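4.2 What changed at the benches

The repair hall at Skakard takes in small household goods and keychain-sized items that come back from shops, sorts them, cleans them and sends them on. Before the project began, all of this was done by hand at long white tables, and the people at those tables were judged almost wholly on pace. By the end of our study period the hall had logged 1,794 demonstrations made with hand-held grippers, and the work had changed in ways that neither we nor the site managers at Merico had planned for. We find these changes the most exciting part of the whole study, and we give them more room here than the usual performance tables.

The first change concerns who gets to teach. The fixed arm on the Corov line learns from recordings made by bench staff, who carry out a task with the hand-held tool as they would with their own fingers. There is no programming step for the worker. Of the 42 people on the two shifts, all had tried the tool by October, and several who had told us in early interviews that they "weren't computer people" became the ones others went to with questions. Lucrezia Parisi, who kept the field notes for this part of the study, writes of one sorter spending most of a break showing a new hire how to bring both fingers down level with the table before closing them. It was lovely to watch. Knowledge that had lived in the hands of a few people for years was being talked about out loud.

The second change is in the words people use. Bench workers had few names for the small moves that make up their day, and they needed names once they began comparing recordings. "Coming in flat," "pinch and wait" and "the long reach" all started on the evening shift and had spread to the morning shift within weeks. We kept these terms in our own coding scheme, partly out of respect and partly since they were better than ours.

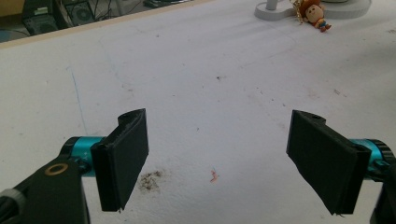

Figure 3. The two black finger pads of the hand-held gripper, open over a marked white work surface, with a small cowboy-style keychain figure lying on its side beside a white stand.

Work surfaces deserve a word. In the lab version of the task, run on the Gape test rig, tables were wiped between trials. Bench staff felt this made the recordings less useful, and they said so at the first review meeting. Real tables carry scuffs, specks, pen lines and scraps, and a system that has only known clean ones will be thrown by the first stain it meets. We took the advice and stopped wiping. This was a choice made by the people doing the work – and it shaped every recording that followed.

The third change is less happy, and we want to report it plainly. Recording is slower than doing. A worker who sets aside part of a shift for demonstrations handles fewer items, and for the first stretch of the project the pace targets were left as they were. Dong-geon Yoon's interviews from this time are full of irritation. One packer put it this way: "You want me to be careful for the robot and fast for the board on the wall." The targets were later cut for anyone on recording duty, after 194 written comments had been passed to management, and the tone of the interviews shifted soon after. Tiredness in the wrist remained a complaint, and around 40 minutes was the longest session most people were willing to do in one go. We treat that as a finding about the tool's weight and grip, and the next version should be tested against it.

Pay grades had not been changed when we left the site. Several workers asked, quite fairly, whether teaching a machine counts as a skill. We think it does. The recordings differ a great deal from person to person, and the best of them show patience and forethought that deserve a line in a job description. How to write that line is taken up again in Section 6, together with the question of who may withdraw a recording once it has been used in training.

Filed under: Human Factors, Workplace Automation, Field Studies

Related articles
Learning by showing: bench staff as teachers in small-goods repair
Pace boards and their effects on shift talk
Wrist strain in hand-held recording tools: a short review
Who owns a demonstration? Notes from two sites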